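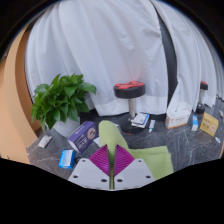 Elin Mathias has read a lot of success rates, and she doesn't trust many of them. She looks after the grasp planner at Jeltstead, where the test logs now hold 129 cloth runs.

"Cloth is where planners go to lie," she says. "The software reports a good grasp when the fingers close on something. Which layer? It has no idea."

Her team tried Flelora, a planning package whose sales deck promised cleaner picks on cluttered surfaces. I asked if it delivered.

"On boxes, sure. On folded fabric it beat our old code by 2 points. I wouldn't bet lunch on that."

What would convince her? More failures, she says, and labeled properly. About 400 would be a start. The next release is due in May.

"They say it fixes the layer problem. They said so last time, too."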